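Section 3: Changing over a room between guests

If you've read the first two sections you've got your keys and you know where the linen cupboard is, so now we get to the proper work.
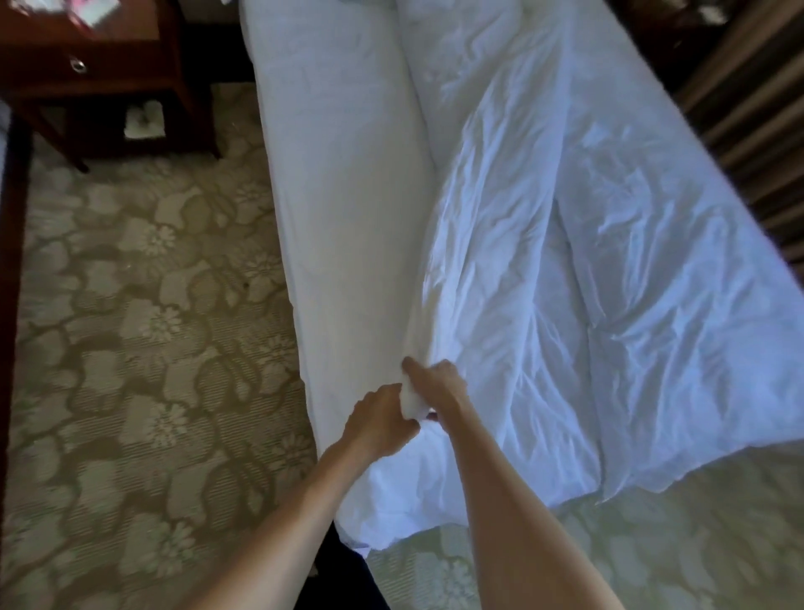

I've been letting out rooms at Vuststead for long enough to have tried this in every possible order, and the order below is the one I've settled on. You're welcome to have your own opinions about it (Joelle Bataineh does the windows before anything else and I've given up arguing) but please do it my way for your first few rooms, and then we'll talk!

Before you start

You'll need the room sheet from the hook in the hall, a full set of linen, two bin bags, the blue caddy and the small vacuum. Checkout is at eleven and the next lot can come in from three, so on a busy day you haven't got masses of time, but you've got enough.

Note: knock twice, wait, and call out before you use your key. Do it even when the room sheet says they've gone.

Getting the room ready

1. Open the window as wide as it'll go. In March I open it just as wide and keep my coat on.

2. Have a look round for anything left behind. Under the pillows, behind the door, the shower shelf, and the socket by the bed, which is where every phone charger in the country ends up. Put what you find in an envelope with the room name on it and leave it in my tray.

3. Strip the bed. Take the covers off one at a time and give each one a shake, or you'll end up washing somebody's sock with the sheets (or their glasses, poor man).

4. Check the mattress protector. If it's marked, it comes off and goes in the wash as well. If it's fine, smooth it down and leave it be.

5. Carry the dirty linen straight down to the laundry. Don't pile it on the landing, please, people trip over it and it looks dreadful.

Making the bed

6. Start with the bottom sheet. Do the two corners at the head first, then walk round and pull it firmly towards you from the foot. Once it's tight you can tuck the sides.

7. Duvet cover next. I turn mine inside out, grab the top corners through the cover and shake the whole thing down over the duvet. Ayman Sayegh does it with some sort of rolling trick he learned in a hotel, and he's much quicker than me, so ask him to show you if you're on together.

8. Lay it out so the overhang is even on both sides, then do your pillows, with the open ends facing away from the door.

Caution: lift with your knees and shift the bed out from the wall if you can't reach. Never kneel on a made bed to get at the far corner. I did my back that way and was no use to anyone for 3 weeks.

The bathroom

9. Spray everything first and let it sit while you empty the bins.

10. Work from the top down: mirror, basin, shower, then the loo last of all, with its own cloth.

Caution: don't mix the descaler with anything that has bleach in it. They live on separate shelves for that reason, so put them back where you found them.

Finishing off

11. Dust, then vacuum, starting at the far wall and backing out towards the door.

12. Refill the tea tray. The Harb tin takes the biscuits and the other one is for teabags. Kyung-hwa Byun keeps the spares in the kitchen, top left cupboard.

13. Set the heater to its 50 mark, shut the window to the first notch and tick the room sheet.

Note: if something's broken, write it in the repairs book as well as telling me, as I will forget. Jagadeesh Pisharody comes by most mornings and works down the list. Anything electrical, unplug it and leave it out of the room until he's looked at it.

The laundry machines have a section of their own, coming up next, with the settings for towels and what to do when the dryer beeps at you.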